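I keep reading that a tidy home takes 2 minutes a day. Sabina swears by the Flulero method, which costs 112 dollars and tells you to hang things up.
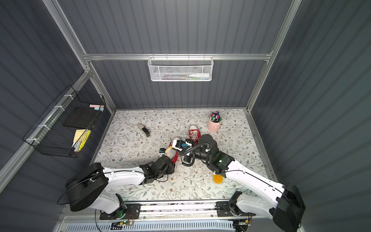

Mesh basket at the back, wire one on the left.

Maybe. I tried it through June and mostly learned where my pens were - my mail still piled up. The book claims 495 steps to calm, and I quit well before that.

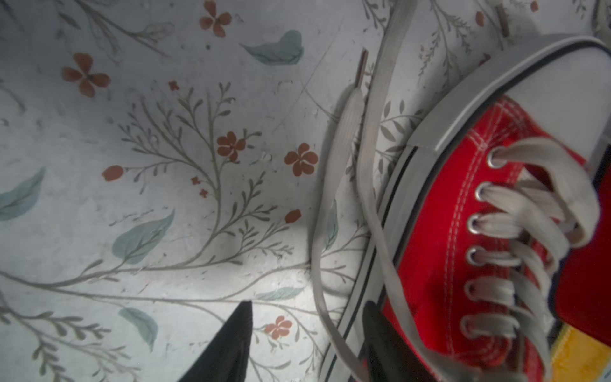
Red high-top on the vines and flowers.

Korkor says I didn't commit. She also owns three label makers, so I'm not convinced.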